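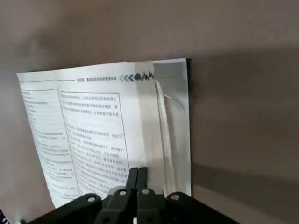

Somebody at the Lasness talk wanted to know why anyone would drive two hours to watch a machine turn a page. Fair question, they said, they had a scanner at home that does it in a second. Start with that. Let it get its laugh, then go.

SLIDE 1 – leave up while people sit down

Welcome, phones, fire door on the left. Don't read the title out, they can see it.
Who's been to a robot open day before? Hands. If hardly any hands, slow down in the middle part.

Answer to the Lasness question, short version: a scanner doesn't have to pick anything up. Paper is thin, it bends, it sticks to the table, it folds where you didn't ask. You and me do it with a thumb and don't think. Try it now with the program on your seat – pick up one corner, no fingernails. (Wait. Let them actually do it.)

THE VISIT

Nallham open day, Sun 17 March. Hosseinzadeh building, ground floor, then up the back stairs for the demos.
Parking was bad. Skip unless they look sleepy.
Signed in, got a sticker, got told to keep bags off the yellow line. 338 visitors by closing, that's from the front desk.
Three rooms open. We only care about room two tonight. The Nurusmont arm was in there, that's the name of the project and also what everybody calls the arm, sorry, confusing.

ROOM TWO

Go back to picture. Small camera rides down at the wrist, so this is what the arm is working from. Two black fingers, close together, on a loose printed page. Chinese text – no I can't read it, don't get drawn in. Point at the right side where the paper is lifted and folded back over. That's the bit to look at. Stay here a good while.

Things to say, any order:
– the fingers are flat at the tips. No suction. People always ask about suction.
– look at the shadow along the crease. To us it says "paper's up". To a computer it's just a darker patch, could be anything, could be ink
– and the fingers cover part of what the camera wants to see. Same as your own hand when you write. You learn to live with it, so does the arm, kind of
– page isn't flat on the left side either, it bows. So there's no clean edge to start from

Then the story of the morning. First demo I stood through, operator let a kid of maybe seven choose which corner. Kid picked the worst corner obviously. Took four goes. On the fourth the whole room clapped and the operator went red. Tell this one slow, it's the best bit of the talk.

Practice count: 1,596 page tries logged before they opened the doors to the public. Ask the room to guess first. Somebody will say a million.

WHAT I GOT WRONG

I thought the hard part would be speed. Team said speed was not even on their list this year. Hard part was knowing when to stop pulling. Too little and the paper slides back, too much and you get a tear or a crumple. They had a box of crumpled ones under the bench and were quite cheerful about it.
Also thought it would be loud. It wasnt. Louder fan in this room.

If time is short cut straight from here to the last slide!!

ROOMS ONE AND THREE – one minute, no more

Room one was kids' stuff, stacking cups, long line. Room three was posters. Good posters but posters.
Do mention the sandwich situation if the organisers are in a good mood.

GOING YOURSELF

Next open day is in June, date not set when I wrote these. Free, but you book. Demo groups capped at 50 so go for the early one, the late one fills with people who came back for seconds.
Stand on the window side of the bench. From the door side all you get is the operator's back.
Ask them stuff. They like beng asked.

QUESTIONS

Likely ones –
Will it take jobs at the library? Say what they told me: it can't do a whole book yet, ask again later. Don't give opinions, last time that ate the whole Q and A.
How much does it cost? Don't know. Say don't know.
Can it do cloth? Different team, they weren't showing.
Suction. See above.

Water. Thank Lasness for the loan of the projector. Give the clicker back this time.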